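Vimuline Support Portal
Ticket 2444
Product: Fesari sidewalk robot simulation kit, trial license
Opened: Mon 22 July
Status: Waiting for customer
Priority: Normal
Customer site: Rantala

Summary: Robot stops before posts that are not in its way, and slows down at shadow edges

Hello support,

We are evaluating the Fesari kit for our small delivery robot, the Zesik. We have the trial license since March, but only now we have enough time to use it properly. The kit is good for us in many points, and the installation was without difficulty. I write because of two problems which we must understand before we can recommend the purchase to our management.

Problem A. In the city map the robot must drive over the plaza with the stone paving and continue along the curb. When it comes near the tall gray pole, it stops and waits. There is enough free width on the plaza side. The planner reports "path blocked" and does not propose another path. If I move the start point farther from the curb, the robot passes with no stop. I have kept all safety distances at the values from your installation guide.

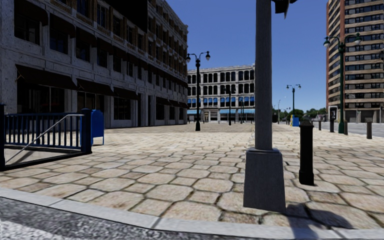 Plaza section of the city map, with the pole and the bollard to its right.

What I have tried for Problem A:

Restarted the simulation and loaded the map again. No change.
Deleted the cost map cache, as your help page advises. No change.
Set the inflation radius to a smaller value. The robot passes the pole, but then it drives too near to the bollard, and I do not consider this a safe solution.
Switched off the lidar layer and used only the depth layer. The robot passes. With both layers switched on it stops again.

From the last test I suppose that the two layers do not agree on how wide the pole is at the ground. The pole has a concrete base which is wider than the shaft. Perhaps one layer takes the base and the other one takes only the shaft, and the planner adds both together. This is only my guess. I could not find in the manual how the layers are combined.

Problem B. On the sidewalk section the robot slows down strongly each time it crosses from the sunlight into the shadow of the building. It does not stop, but the speed falls to the crawl value and stays there for 5 seconds, also when the ground is completely flat. I made 41 runs on this section with the same route and the same settings. The slow-down came in every run where the route crossed the shadow edge. When I put the sun in the map settings to "overcast", it did not come at all.

I attach the view of the section. The route goes from the bright part near the curb to the darker part beside the big square pillars.

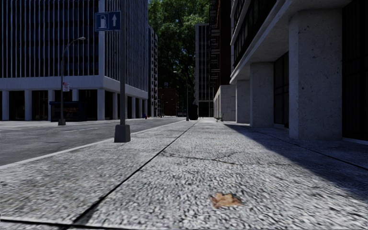

Reply from Vimuline Support: Thank you for the clear report, it saves us a round of questions. We loaded your project and we see both problems on our side. For Problem B, please open the perception profile and look at the entry "ground step source". In the trial package it is set to "camera", and a hard brightness edge can then be read as a small step in the ground. Please change it to "depth" and run the same route again. For Problem A your guess is close. We would like to have the layer log before we say more. You can export it from the Diagnostics menu while the robot is standing at the pole.

Customer:

Thank you for the fast answer. I changed "ground step source" to "depth" and repeated the route. The robot now keeps its normal speed over the shadow edge. I tested it with the sun low and with the sun high, and both are fine. There is a small dark joint in the pavement which I feared would now cause the same effect, but the robot drives over it with no reaction.

Please allow me one remark. The manual says that the default for this entry is "depth". In our installation it was "camera", and I am sure that we did not touch it. Maybe the manual is for the full version only. It would be useful to write this in the trial notes.

The layer log for Problem A is uploaded to the ticket. I exported it twice, once with the normal inflation radius and once with the smaller one.

Vimuline Support:

You are right about the manual, the trial package ships with a different profile. We have passed this to the documentation team.

From your logs: the lidar layer and the depth layer are placed with a small offset to each other, because the sensor mount in your robot file is lower than the mount in our template. The base of the pole is then entered in the cost map in two positions. Please open the Zesik robot file, set the mount height to the real value of your robot, and tick "recalculate layer origin". Do not reduce the inflation radius, please return it to the guide value.

Customer:

I have returned the radius. For the mount height I must first measure on the real robot, which is in our other building until tomorrow. Please keep the ticket open. One question in the meantime: must I tick "recalculate layer origin" again for each map, or is it stored in the robot file?

Vimuline Support:

It is stored in the robot file, so once is enough. Problem B is marked as solved, Problem A stays open until we have your measurement.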